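Vedeck Square Side Table, pine finish

I bought this for the spare room, which needed somewhere to sort things out that wasn't the bed. It came in one flat box and the legs bolt on from underneath. Allow 20 minutes. The key supplied is too short to turn comfortably, so I used my own.

The top is pale with a light grain and has kept its colour well, even near the window. I wipe it with a damp cloth and leave it at that. A mug left overnight made a faint ring that went after a day or two.
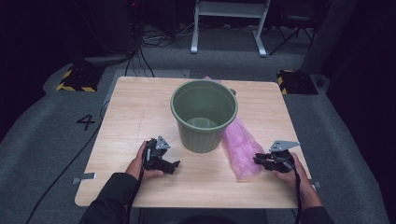
Height is my main complaint. It's fine for standing jobs like potting up or folding, but a bit tall for an ordinary dining chair, and my knees catch the rail. Wustis make a lower one, though the legs on that wobbled in the shop.

On carpet it stays put. On the kitchen tiles it rocked until I stuck a felt pad under one leg. The bolts needed tightening again after a month and have been all right so far.

Delivery was by Pumphrey and came a day late, with one corner of the box crushed but no damage inside. Spare bolts were sent free when I asked.

Four stars. I would buy it again if they did it slightly lower.

Reviewed 6 June 2025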